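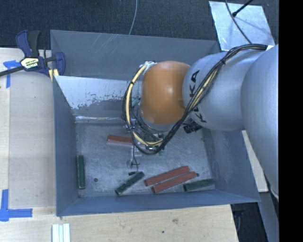
Zanele Hendricks
Storage and Handling Buyer, Tevimau

Kallus open-topped metal bin
Product code: 771
Colour: grey
Availability: in stock

I've been selling bins for longer than I like to admit, and the Kallus is the one I end up recommending most (my colleagues do tease me for it). It's a big grey metal bin with tall sides and an open top, made for parts and blocks and all the awkward bits that would have a plastic tub bulging by lunchtime.

The one in the photo has some green blocks in it, and you'll spot the scratches on the back wall too. I get asked about marks like that a lot! The finish will pick up scratches if you throw hard things in it, so if you want a bin that stays pretty, have a look at our painted range instead. We do sell a touch-up pot for the Kallus, but hardly anyone buys a second one.

Tall sides are lovely for keeping things in and a bit of a pain when you're down to the last few pieces. Yolandi Nkosi in our showroom is shorter than me and she'd sooner have the low version, which we can order in. Try leaning over both before you decide – we keep one of each by the trade counter.

Empty, it weighs 37 kg, so get someone on the other side when you lift it. It will go on a pallet truck if you order the raised feet (they come as a set, and they're much easier to fit before you've filled the thing, ask me how I know). Please don't stack full ones. The rims aren't made for it.

For cleaning I use warm soapy water and a long-handled brush, then tip it and leave it to drain. Don't leave wet rags in the bottom overnight.

What's in the price: the bin, a label holder and delivery to your door within the mainland. Raised feet and the lid are extra. The lid is still on back order from Censide and I'm told June, so I'd order the bin now and add the lid later on the same account.

Delivery: 6 working days
Guarantee: 3 years on the welds
Returns: unused bins only, collection charged

Want a quote for several, or not sure about the size? Ring the trade counter before four and ask for me or Siyabonga Msimang.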